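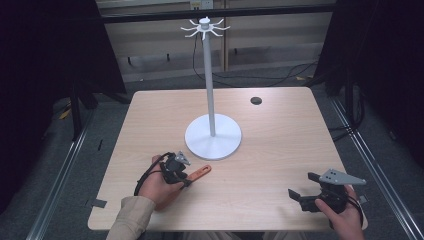
the white mug tree, no mugs on it yet

Hi all,

Replying to Bronisława's note from this morning, quoted underneath so it's all in one place. Sorry for the speed, I have to leave by 4.

> From: Bronisława Jabłońska
> To: Handville Hall list
>
> Dear all,
>
> Before we order anything for the kitchen in March, can we please settle three things. First, is the shelf over the sink staying or going? I was told both last month. Second, the mugs. The cupboard door will not close on them and two more handles have gone. Third, the tea urn. Stonel came back with a price of 700 for a new one, fitted. That seems to me a great deal of money for hot water, and I would like to know whether anybody has asked them about repairing the old one.
>
> I would also be grateful to know who has the second key to the back door, as it is not on the hook.
>
> Bronisława

OK in order.

**Shelf.** Going. The left bracket has pulled out of the plaster twice now and I'm not drilling a third set of holes in that wall. Neves can take it down when they do the tiles, they quoted 200 for tiles and shelf together, tiles supplied by us. The box of spare white ones from the bathroom job is under the stage. I make it enough if no one breaks any.

**Mugs.** We have way too many. Proposal: keep 20 for everyday, the rest go in the lidded crate for the big suppers. Everyday ones hang on a tree or go on hooks under the wall cabinet. I like the tree, you can move it when you wipe down. Eight arms though, so it's never going to hold all 20, we'd want hooks aswell or a second one. Ukside folks, you've had hooks for ages, do they hold? Or do they work loose? Please say before I buy a bag of them.

Anything chipped goes in the bin please, not back in the cupboard. If a mug has your name on the bottom and you want it, take it home before the tiles start.

**Urn.** Yes I asked. Stonel will look at the old one but want paying for the visit either way, and the element is an odd size. The tap drip is only the washer, I can do that. The real trouble is it takes around 19 minutes longer than it used to, which is fine for a meeting and hopeless for a supper. My vote is limp on until the summer with the urn plus both kettles. NOT both kettles on the same socket as the fridge. You know what happened at the quiz.

If people would rather just buy new, say so now and say what you'd drop to pay for it. The hallway paint is the obvious one.

**Key.** I have it. Sorry. Back on the hook tonight.

Other bits while I'm here

- tea towels: whoever took them to wash, thank you, can we have them back
- the gray cutlery tray is cracked right across, don't lift it full
- still nobody down for clearing the cupboards before Neves come. Need two people for a morning, I can be one
- the label on the stopcock is wrong, it's the LEFT one. Will re-do it

Bronisława, can you put shelf and mugs down as agreed unless someone shouts? Urn stays open til people have answered. Reply to the whole list please and not just me, I lost two answers last time that way.

Got to run. Will check mail again after supper.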